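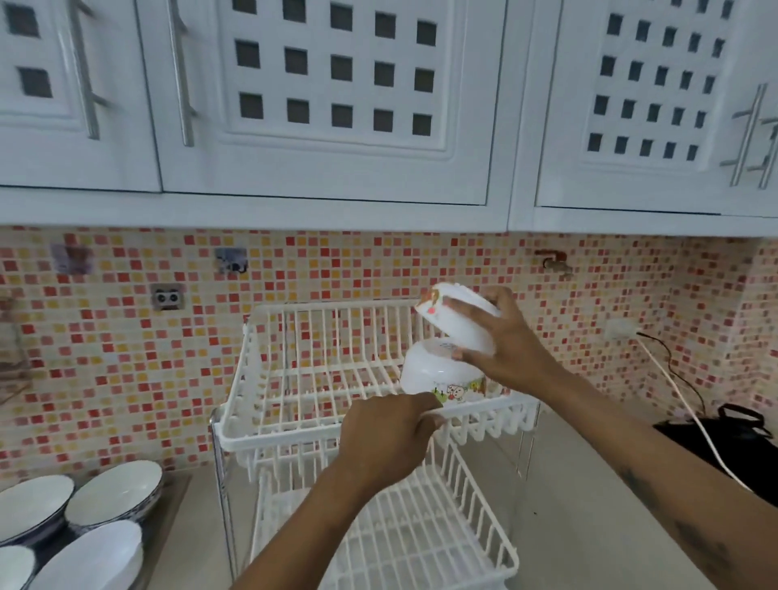
Who runs the Lockyer health district now that its board has reorganized?

Glenys Whitelaw is the new president of the Lockyer District Board of Health, and Fraser Matheson is vice president. Both were elected at the board's annual reorganization meeting and will hold the posts for one year.

LOCKYER, 7/16/26 — It was a full room and a cheerful one when the Lockyer District Board of Health picked its new officers, and the biggest round of applause came well after the votes were counted. That was when Whitelaw, in her first minutes with the gavel, called up the item that many in the audience had come for: a walk-in clinic in Dastside, the first the district has ever opened on the east side of the river.

The board approved it without a dissenting vote.

"I have wanted to say this out loud for a very long time," Whitelaw said. "Dastside is getting its clinic. The lease is signed, the nurses are being hired, and we open the doors in November."

Whitelaw has served on the board for nine years, most recently as vice president. A retired school nurse from Brostis, she is well known to a good many families in the district, having given hearing and vision checks to two generations of their children. Matheson, a pharmacist from the Dastside end of the county, joined the board three years ago and has led its work on vaccine access. He was nominated from the floor and looked a little startled by it, but he accepted with a grin.

"I fill prescriptions for people who take two buses to see somebody about a sore throat," Matheson said after the meeting. "They tell me about it, believe me! So this is a very good day."

What the clinic will offer

The Dastside clinic will take up the ground floor of the former Jetska building, which has stood vacant since the shoe company moved its offices to Brostis. It will have four exam rooms, a small lab for blood draws and a separate entrance for immunization visits, so that parents with newborns don't have to sit in the main waiting area during flu season.

Services at opening will include childhood and adult immunizations, blood pressure and blood sugar checks, prenatal visits, tuberculosis testing, and the state nutrition program for mothers and young children. Dental screenings are planned for the spring, once a second chair can be delivered. Fees will follow the same sliding scale already used at the main clinic in Lockyer, and residents who can't pay will still be seen.

The clinic is set up to handle 80 visits a week in its first months. Staff told the board they expect to go past that number fairly quickly, and the budget approved at the meeting leaves room for one more nurse if they do. Evening hours will be offered twice a week, a point that several speakers had pushed for.

One of the nicest parts of the plan is how much of it came from the neighborhood itself. Over the winter, health department employees knocked on doors and set up tables outside the grocery store and the library branch, and 1000 residents filled out a survey on what they wanted from a clinic. The top request was evening hours. The second was a place to get children's shots before school starts without having to take a day off work. Both made it into the final design — and both drew cheers when Whitelaw read them out.

Mobile visits continue

The district's mobile van, which has been covering Dastside in the meantime, isn't going away. It made 186 stops in the last fiscal year, and the board voted to keep it on the road with a new route through the farm roads north of Brostis. Those residents now drive the longest distances of anyone in the district for a routine checkup.

Matheson asked whether the van could also carry naloxone and fentanyl test strips on the new route. Staff said it could, and he thanked them warmly before moving that the supplies be added. The motion passed.

Restaurant inspections up to date

There was good news from environmental health as well. Inspectors have caught up on the restaurant visits that had been running behind, and the district's food safety class for kitchen workers has become so popular that a second session has been added each month. The class is free to anyone employed in a licensed kitchen in the district, and it is taught in English and Spanish. Certificates are handed out the same day.

The board also adopted a simpler inspection report, a single page with the results at the top in large type. Owners will be asked to post it where customers can read it. A longer version will remain on the district's website for anyone who wants the details.

Other business

The board renewed its agreement with the school system for vision screening and accepted a $200 donation from the Brostis garden club for bike helmets. Whitelaw pointed out that the club has sent the same gift every year she has been on the board, and she asked that a handwritten note go back with the receipt.

Members kept their regular meeting time and place for the coming year. Meetings are open to the public, and residents who want to speak can sign up at the door until the meeting is called to order. Written comments are accepted at the district office and are passed to every member ahead of the vote.

Applications for nursing, front desk and interpreter positions at the Dastside clinic are open now and can be picked up at the district office in Lockyer or at the Dastside library branch. The department is especially eager to hear from people who live close by. An open house is planned for the week before the first patients arrive, with tours of the exam rooms and flu shots for anyone who wants one.

Recent news

Back-to-school shots: where to go and what to bring
Lockyer pool passes its midsummer water tests
Mobile van adds stops north of Brostis
Free radon kits available at the district office
Food safety class: new evening session
Tick season reminders for hikers and dog owners

Get district health news in your inbox. Enter your email address to sign up for our monthly newsletter. You can unsubscribe at any time.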